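Von: Lucyna Kurek
An: Liste Figurenbau
Datum: 7. August 2022
Betreff: Re: Clarach, Schuppenverlauf und Referenzblatt

Hallo zusammen,

ich antworte gesammelt auf die Punkte von letzter Woche. Zur Erinnerung der Ausgangstext:

> Das Referenzblatt für Clarach ist in der jetzigen Fassung nicht
> baubar. Die Vorderansicht zeigt den Schuppenkragen geschlossen,
> die Rückansicht offen. Außerdem fehlt jede Angabe, ob die
> Schuppen am Hals dieselbe Größe haben wie am Schwanz. Wer den
> Kopf anfertigen soll, muss das wissen. Können wir bis Dezember
> mit einer festen Fassung rechnen?
> – Leitão

Zum Kragen: Gültig ist die Rückansicht. Der Kragen ist vorn offen, der Spalt liegt mittig unter dem Kinn. Die Vorderansicht stammt noch aus der Zeit, als Clarach eine Nebenfigur zu Endar war und keinen eigenen Körperbau hatte. Ich zeichne sie neu.

Zur Schuppengröße: Der Kragen bekommt 38 Schuppen in zwei Reihen, alle gleich groß. Am Schwanz werden sie zur Spitze hin kleiner. Die Abstufung trage ich als Maßleiste am unteren Rand des Blatts ein, damit sie beim Ausdruck mitskaliert.

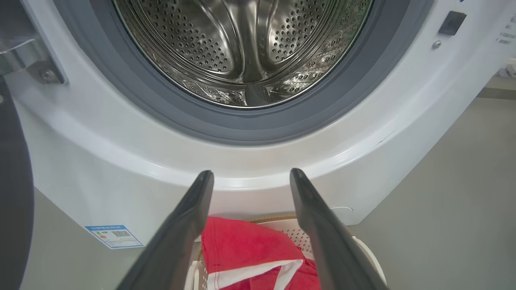 Die Oberfläche der Schuppen ist der Teil, der im alten Blatt nur mit »metallisch« beschriftet war. Das reicht nicht. Gemeint ist ein kühles, leicht gebrochenes Silber ohne Farbstich, mit feiner Prägung. Als Anhaltspunkt taugt die Trommel einer Waschmaschine: Edelstahl, Reihen kleiner runder Löcher, dazwischen eine rautenartige Struktur. Die Löcher entfallen bei Clarach, die Rauten bleiben. Die hellen Reflexe sitzen wie an der Mitnehmerrippe entlang der gebogenen Kanten, die Flächen selbst bleiben ruhiger. Beim Kolorieren also zuerst die Kante setzen, danach die Fläche abdunkeln.

Farbwerte: Ich gebe künftig nur noch Hexwerte an, keine Namen. Bei Lisuvero hatten wir am Ende vier verschiedene Auffassungen von »Schiefer«, und jede war in mindestens einem Auftragsbild verewigt. Grundton, Schatten und Glanzlicht stehen als Felder links oben, Augen und Krallen darunter. Übergänge bitte nicht mit der Pipette aus der Illustration ziehen, die ist nachbelichtet.
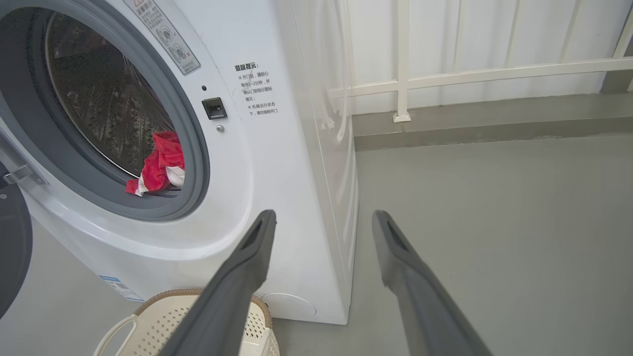
Für die humanoide Form gilt dasselbe Blatt mit drei Abweichungen. Der Schwanz setzt höher an, der Kragen ist auf eine Reihe mit 20 Schuppen verkürzt, und die Hände haben vier Finger statt der drei Klauen. Die Größe beträgt ungefähr 1,000 Einheiten im Vorlagenraster (Komma als Tausendertrennung, das Programm schreibt es so). Bei der vierbeinigen Form ist die Schulterhöhe maßgeblich, nicht die Kopfhöhe.

Offen ist noch die Membran zwischen den Rückenstacheln. Leitão hatte sie durchscheinend angelegt, auf meinen Skizzen ist sie matt. Für ein Kostüm wäre matt einfacher zu nähen, für Bilder ist es mir gleich. Wer dazu eine Meinung hat, bitte mit Verweis auf die Skizzennummer antworten; die letzte ist Nr. 49.

Die feste Fassung kommt vor Dezember. Bis dahin bitte keine Aufträge nach dem alten Blatt vergeben.

Gruß
Lucyna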